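2018-11-30, dye bench

Okay, writing this up before I go home or I'll forget which jar was which, like I did in September (still have a scrap of very nice rust orange I can't repeat, grr).

The madder from Hernance finally got used today. I split it over 8 jars, all on the Suter wool, same skeins we always use for tests. Alum mordant on everything, soaked overnight. I brought the bath up slowly on the back burner and tried really hard to keep it under a simmer, because last time it boiled while I was on the phone and everything went brown. No boiling this time! I stood there like a heron the whole time.

Jars one to four had tap water and the rest had the bottled stuff. I expected the tap water to win, our water is so hard it leaves a ring on everything, and madder is supposed to like the calcium. It sort of did? The tap skeins are deeper but a bit muddy, and the bottled ones are pinker and clearer. I like the pink better, but I don't think Petia will want it for the blankets, they asked for "brick" about five times in their last email. 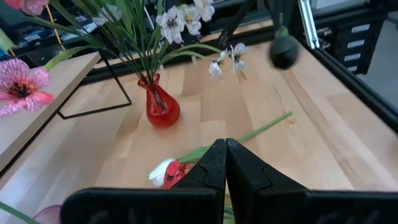

Jar six got a pinch of chalk, which I meant to put in jar five, so five and six are swapped compared with the plan taped to the cupboard. I fixed the tags but not the plan. If you're reading the plan, don't.

Rinsing took forever. The runoff from the tap skeins was still orange after the fifth rinse, so either I rushed the soak or there was too much root for that amount of wool. I put in 200 grams total, going off the old Hajji recipe, and that one was written for cotton now that I look at it again. Next time cut it back and see if the bleeding stops.

Saved the leftover bath in the lidded bucket under the sink. Please don't dump it! I want to run a second set through it for the paler shades, and maybe dip one of today's skeins in iron to see how far it goes toward purple.

Light test: cut 2 lengths from each skein, one set goes on the card in the south window, the other in the drawer. Leave them for 22 days and then compare.

To buy: alum (nearly out), more tags, gloves in medium. My hands are orange.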